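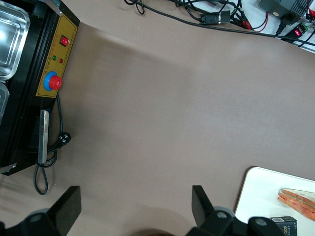 기계가 들어오면 조리실 사람은 몇 명이 줄어듭니까?
Nemar 작업장에서는 한 명도 줄지 않았고, 하는 일의 순서와 근무 시간이 바뀌었습니다.

안녕하세요. 메일링 리스트 여러분께 답장을 드립니다. 한국어가 저의 모국어가 아니어서 어색한 표현이 있을 수 있습니다. 이해해 주시면 감사하겠습니다.

지난번 메일에서 이렇게 쓰셨습니다.

> 우리 Barnard 주방도 4월부터 소분 작업에 로봇 팔을 씁니다.
> 회사는 설명회에서 하루 3,000인분까지 가능하다고 했습니다.
> 지금은 사람 손으로 1,744인분을 합니다. 나머지 차이는
> 누가 포장하고 누가 닦습니까? 그리고 기계가 멈출 때
> 비상정지 버튼을 누르는 사람은 조리사입니까, 기술자입니까?
> 먼저 경험하신 분이 계시면 답을 부탁드립니다.

질문을 하나씩 나누어 답하겠습니다.

첫째, 포장과 세척입니다. 저희는 로봇을 Elar에서 빌렸고, 처음 한 달 동안 소분만 맡겼습니다. 소분이 빨라지니까 포장대 앞에 음식이 쌓였습니다. 그래서 소분하던 두 사람이 포장대로 옮겼습니다. 옮긴 사람들은 손목은 덜 아프지만 서 있는 시간이 길어졌다고 말합니다. 세척은 늘었습니다. 음식에 닿는 부품을 교대마다 분리해서 닦아야 하는데, 처음 근무표에는 이 시간이 없었습니다. 저희가 요청한 후에 교대 끝에 20분이 들어갔습니다. Barnard에서도 시작하기 전에 이것을 꼭 문서로 받으시기 바랍니다.

둘째, 비상정지입니다. 저희 규칙은 가장 가까이 있는 사람이 누르는 것입니다. 직책은 관계가 없습니다. 작업대의 기계에는 노란 조작판에 빨간 버섯 모양 버튼이 있어서 찾기가 쉽습니다. 그러나 버튼을 찾는 것과 누르는 것은 다른 문제였습니다. 처음에는 생산이 늦어질까 봐 모두 망설였습니다. 관리자가 정지 횟수를 개인 평가에 넣지 않겠다고 약속한 다음부터 망설임이 적어졌습니다. 다시 켜는 일은 교육을 받은 사람만 합니다. 이 교육은 근무 시간 안에 받았고 수당도 나왔습니다.

셋째, 숫자에 대해서입니다. Kemppainen 공장에서는 하루 3,920인분을 목표로 정했다가 한 달 만에 내렸다고 들었습니다. 직접 확인한 것은 아닙니다. 저희는 시작할 때 사람이 하던 양에 300인분만 더했습니다. 생선처럼 조각마다 모양이 다른 재료는 지금도 사람이 옆에서 확인합니다.

한 가지 걱정은 아직 남아 있습니다. 새로 온 동료들은 칼을 잡을 기회가 적습니다. 저는 일주일에 한 번은 손으로 소분하는 시간을 두자고 제안했는데, 아직 대답을 받지 못했습니다. 다른 작업장에서는 신입 교육을 어떻게 하고 계신지 알려 주시면 고맙겠습니다.

저희 근무표 양식이 필요하시면 리스트로 말씀해 주십시오. 작업장 이름을 지우고 보내 드리겠습니다.

감사합니다.
Nemar 조리실 오후 근무조에서 드림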